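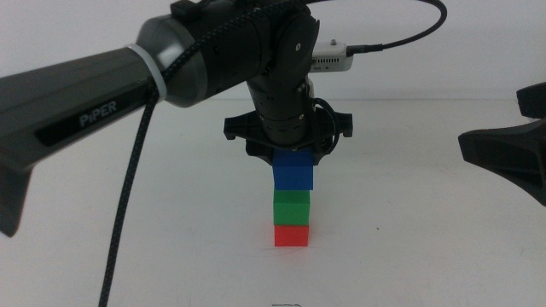 PiPER arm with its gripper at the top of a three-cube stack, Treton bench.

Search this site Go

Can a machine do household chores yet?
Some, on a clear table. Stacking cubes tests reach, grip and placement. Folding and washing up are harder, as the items bend or slip.

What about shop-floor work?
Fixed, repeated lifts are well covered. Mixed bins are not.

How does Treton score stacking?
Each run is 176 attempts with a limit of 60 seconds. A fall scores zero.

Comments (2)

borier_fan: Is the limit per cube or per stack?

Brondevthorpe Workshop: Per stack. It was per cube until December.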